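Seven years at the Endomgate laundry

The manager of the Povent wash house in Endomgate started there as a Saturday hand, folding sheets. She has run the place for seven years.

"We had two machines and a leaky roof," she says. "People came for the warmth as much as the washing."

Most of the work now is bed linen from the guest houses on Terus Road. In July they got through 204 loads, their busiest month so far.

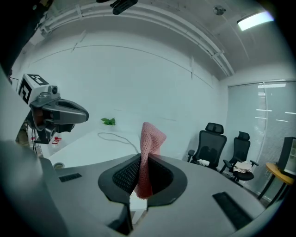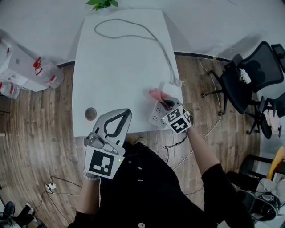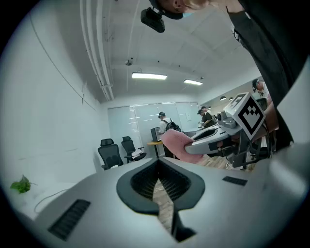
Prices and opening hours

A service wash went up last year, and she didn't enjoy telling the regulars. "One man stopped coming for two weeks. Then he was back with his curtains."

She would like to open later in the evening, but the lease doesn't allow it yet.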